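# Quarterly Room Inspection — Play and Early Learning Area, Cutesdale Family Center

Inspector: Ayten Dursun
Building contact: Wellington Prado
Inspection date: 2023-10-07
Previous inspection: September (partial, exits and extinguishers only) 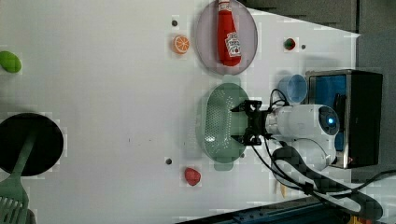 Ratings used on this sheet: OK, MINOR (fix at next routine visit), ACTION (fix before the room is next open to children), N/A. A comment is required for every rating other than OK. Items carried over from the September sheet are marked (C).

## 1. Entry, exits and floor

- [x] Main door closes and latches without help — OK
- [x] Door closer speed — MINOR. The last part of the swing is too fast. Adjust the latch screw a quarter turn and retest with the hallway window open, as the draft changes the result.
- [x] Finger guard on hinge side, main door — OK
- [ ] Finger guard on hinge side, storage door (C) — ACTION. Lower section has come out of its channel. It was noted in September and pushed back in by hand. It needs the longer fixing strip.
- [x] Exit sign lit on normal power — OK
- [x] Exit sign lit on battery — OK. Held for the full test period.
- [x] Exit route clear — OK at time of visit. Stroller parking is creeping toward the rear door again. Floor tape is worn and should be replaced at the same time as the mat.
- [x] Entrance mat lies flat — MINOR. One corner curls.
- [x] Vinyl floor, seams and edges — OK except under the radiator, where the seam has lifted along 6 inches. Glue and weight down overnight.

## 2. Heating, water and electrical

- [x] Radiator covers secure — OK
- [x] Hot water at child sink — OK. Reading was below the posted limit on both tests.
- [ ] Hot water at adult sink — MINOR. Lever has no hot/cold marking. The old sticker has worn off.
- [x] Outlet covers in place — OK, all outlets below counter height.
- [x] Extension cords — ACTION. One cord ran behind the book display to feed a fan. Removed during the visit. Fans are to be plugged directly into a wall outlet or left off.
- [x] Ground-fault outlets tripped and reset — OK
- [x] Light fixtures, lenses and clips — OK. One tube at the window end is slow to start.
- [x] Electrical panel access — OK. Panel door locked, key at front desk.

## 3. Furniture and storage

- [x] Bookcases fixed to wall — OK. Brackets tight.
- [x] Bremis shelving unit, anchor strap — ACTION. The strap is present but the wall screw turns freely in the hole. Top two shelves were cleared until it is fixed. Do not reuse the existing hole; move to the stud.
- [x] Chairs, legs and glides — MINOR. 14 glides missing across the full set. The bare legs are marking the vinyl.
- [x] Tables, edges and underside — OK. No raised screws or splinters found by hand.
- [x] Coat hooks — OK. Height and end caps checked.
- [x] High cupboards locked — OK
- [ ] Weight limit labels on shelving — MINOR. Labels supplied by Bremis are still in the envelope in the office.

Comment on storage generally: heavy bins are still going on the upper shelves at closing time, even though the plan posted on the inside of the storage door shows them on the bottom row. The plan is correct. Staff who close should be shown it again.

## 4. Toys and play materials

- [x] Small parts check with test cylinder, under-threes bins — OK
- [x] Small parts check, mixed-age bins — MINOR. Two items passed into the cylinder and were moved to the over-threes cupboard. Relabel that bin.
- [x] Cracks, sharp edges, open seams — MINOR. One stacking ring had a split edge and was discarded.
- [x] Battery compartments screwed shut — OK
- [x] Paint and surface coating — OK. No flaking.
- [x] Cords and pull strings — OK
- [ ] Washing record up to date — MINOR. Last two entries have initials but no product name. Write the product in full.
- [x] Dress-up clothes — OK. Drawstrings were removed last year and none have come back.
- [x] Soft toys — OK. Care labels present.

The Liltora floor puzzle has been repaired with clear tape on several pieces. Tape is not an accepted repair on this sheet, as it lifts and can be swallowed. Replace the puzzle or take it out of use.

## 5. Cleaning products and first aid

- [x] Chemicals stored locked and out of reach — OK
- [x] Products in original containers — ACTION. One spray bottle had no label. Contents discarded and bottle thrown out.
- [x] Safety data sheets on file — OK. Sheet for the Coutinho floor cleaner is the old version; request the current one.
- [x] First aid kit sealed and in date — OK
- [ ] Cold packs — MINOR. One used and not replaced.
- [x] Fire extinguisher, tag and gauge — OK. Unit tag 1665, gauge in green.
- [x] Emergency numbers posted — OK. The copy by the sink is faded. Reprint.

## 6. Actions

1. Storage door finger guard — fit new strip. W. Prado. Storage door stays locked until done.
2. Shelving anchor — move to stud, pull test by hand, refill shelves only after sign-off. W. Prado.
3. Extension cord — closed during visit. Tell evening staff.
4. Unlabeled bottle — closed during visit. Supply 25 blank labels to the cleaning cupboard.
5. All MINOR items — next routine visit, in sheet order.

Recheck of items 1 and 2 is by the inspector in person; a photo or phone call is not accepted for anchors. The September sheet stays clipped behind this one until the finger guard is closed out.

Signed: A. Dursun
Received: W. Prado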